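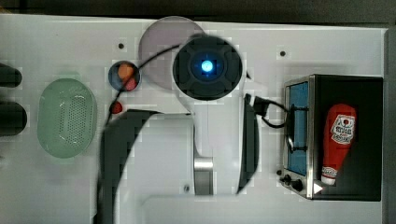 Table shuffleboard

Table shuffleboard is a game in which players slide metal-and-plastic weights (also called pucks or quoits) down a long, narrow wooden table, trying to stop them as close to the far end as they can without going over. I've been playing it for years and I still send my first weight straight into the gutter most nights, so take my strategy section with a pinch of salt — or a pinch of wax, I guess.

Name and origins

The game comes from English tavern games that went by names like shove-board and shovelboard. Back then people slid coins along any long table they could find, and later on the coins gave way to proper weights. It crossed over to the American colonies and did very well there, first in taverns and then in just about every kind of bar you can think of. Don't mix it up with deck shuffleboard, the one with the long sticks and the cruise ships! They're cousins, but a good deck player won't get much of a head start at the table.

The table

A full-size board is 22 feet long, though plenty of bars make do with something shorter. The playing surface is usually maple, set in a cradle with a gutter running around it. Underneath you'll find bolts called climatic adjusters, which pull the wood into a slight dip so weights drift toward the middle. Wood moves with the seasons, so these need a tweak now and then. Ours always goes funny in January, when the heat is on full blast and the air is bone dry.

Wax

Players call it wax, sand, cheese or dust. It's a powder of tiny beads that the weights roll along on, and different blends run at different speeds. I like a slow one for teaching beginners (they get to keep a few weights on the board, which cheers everybody up).

Play and scoring

Two players or two teams take turns, with four weights a side. Once all eight have been thrown, only the side with the weight farthest down the board scores, and it counts every weight that's ahead of the other side's best one. The zones are worth one, two and three points, and a weight hanging over the far end, called a hanger, is usually worth four. Games often go to 15 or 21.

My friend Rehema Lema plays almost nothing but lag shots, soft and close to the rail, and she beats me with them all the time. I prefer knocking things off. It's louder.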